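Neighbours in Print: the Tichý discussion kit reviewed
23 Jun 2026

I have sat through enough evenings on "living together" to be wary of anything that arrives in a box with a facilitator's guide. The Tichý kit costs £100, which buys you a deck of cards, a wall chart, a guide and a bundle of old newspaper columns about religious minorities, photocopied and cut down to a page each. The idea is that a mixed group reads a column, marks the claims in it, and argues about them without falling out.

The columns are the best part. They are real arguments, some of them bad-tempered, and the editors have had the sense to leave the rude bits in. Vilém Skála's notes on how a headline can say "they" when the article says "a few of them" are short and useful. I would have paid for those alone.

The cards are another matter. Too many ask how a passage makes you feel, and hardly any ask whether it is true. One column says that a minority has "cut itself off" by running its own schools. The card that goes with it invites us to "honour both perspectives". Fine, but are the schools full of people who were turned away from the others? Our group wanted to know that, and the guide had nothing to offer but a breathing exercise.

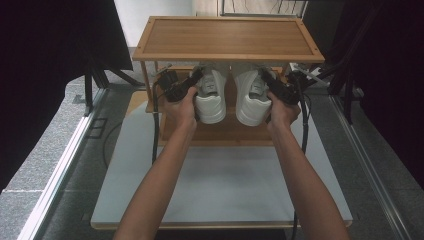
White trainers on the lower shelf of the rack.

Then there is the question of who is supposed to explain themselves. In 14 sessions' worth of material, the minority speaker is asked again and again to reassure everyone else. The majority speaker is asked to listen - and gets thanked for it. Vendula Jelínek objected to this in our second meeting and I think she was right. The guide calls such objections "resistance".

The publisher says 2,002 people took part in trials last December and left "more open to difference". Open compared with what? There is no comparison group, and the form they filled in was handed round by the person who ran the evening. I asked for the questions and was sent a brochure.

The wall chart is pretty and we never used it.

If you already have somebody steady in the chair, get the columns and leave the cards in the box. If you don't, the kit won't make up for it. The older Brudunetti reader is plainer and duller, but it does print its sources.

Comments 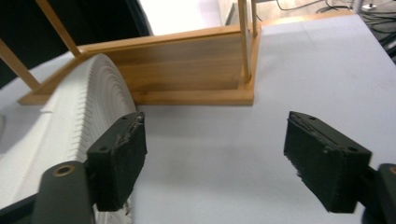
Elaine Brito: We used this for a whole winter and I think you're too hard on the cards. People who had never said a word in public spoke up because the question was easy. You can't start with school admissions figures. Agree about "resistance" though, I crossed it out in our copy.

Reply from the reviewer: Fair point on the easy openers. I'd still like a hard one by the third week.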